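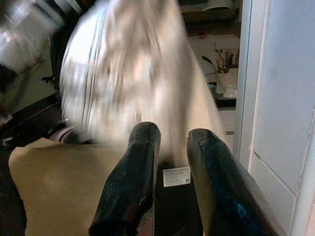 Used arm and gripper for a home kitchen setup – what should I budget for?

Posted by Worholm, July 31, 2019

I'm putting together a small arm to practice household stuff, mostly moving bowls and picking up soft things like towels and bags. A seller has a used two-finger gripper for $519 and says it works fine. The arm I can borrow until November, so the gripper is my first real purchase. My total limit is $1396 and I'd like to have a wrist camera in there too. Do I grab the used one or save up for new? And what am I forgetting? I always forget something and then it's another shipping charge.

Lilach

I bought used and I'd do it again, but ask for a video of it opening and closing under load before you pay. Scuffs on the fingers don't bother me at all. Play in the joints does. Wiggle the tips by hand if you can get to it in person.

Things I didn't plan for: a spare set of fingertips, the adapter plate between the arm and the gripper (mine had the wrong bolt pattern, of course), a longer cable, and a decent power supply. Those ate more than $200 before I'd picked up a single bowl. Get the label off the housing in a clear photo as well, you'll want the model number when you order parts.

For the camera, spend a little extra on one that handles motion. My cheap one turned every towel into a white smear as soon as the arm moved – fine for parked shots, useless for anything else. Light helps too, and a lamp costs less than a camera.

Zulu

new. used ones are always somebody elses problem

Inow

Depends on the return policy. If he'll give you two weeks, take the used one and put it through its paces right away. If it's a final sale I'd offer less. Also leave some money for cheap bowls!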